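Flallis close on play-off place after five-set win at Grimia

Flallis Volleyball Club moved up to third in the regional women's league after beating Grimia 3-2 in a match that lasted 147 minutes, the longest recorded at the Grimia sports hall this season.

The home side took the first two sets and led by four points in the third before Flallis recovered. Morenike Okonkwo served out that set and finished the match with 18 points, her best total since joining the club in the autumn. The visitors won the fourth set comfortably and the fifth 15-12.

"We were passing poorly early on and Grimia made us pay for it," said the Flallis head coach, Firouzeh Mazandarani. "At the second interval we changed the order of our reception and asked the players to keep the ball higher. They did what was asked of them, and I was pleased with how calm they remained."
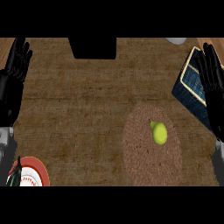 The result leaves Flallis two points behind Plumus with three matches to play. The top two clubs will qualify for the play-offs in March. Nazari have already secured first place and will have home advantage throughout.

Grimia remain fifth. Their captain, Mehrangiz Parsa, left the court during the fourth set with an ankle injury and did not return. The club has confirmed that she will be assessed before the trip to Plumus – a fixture Grimia must win to keep any hope of qualifying.

The Grimia coach, Hideaki Yoshida, said his team had allowed a strong position to slip. "We had our chances in the third set and we did not take them. Flallis defended very well at the end, and they deserve credit for that."

Attendance was given as 357. Ilari Kinnunen, the league's competitions officer, has confirmed that the start of the return fixture at Flallis will be moved forward to 5 pm to allow for the junior finals, which are to be held in the same hall later that evening. Tickets already bought for the return fixture remain valid, and supporters who cannot attend at the new time may apply to the Flallis club office for a refund.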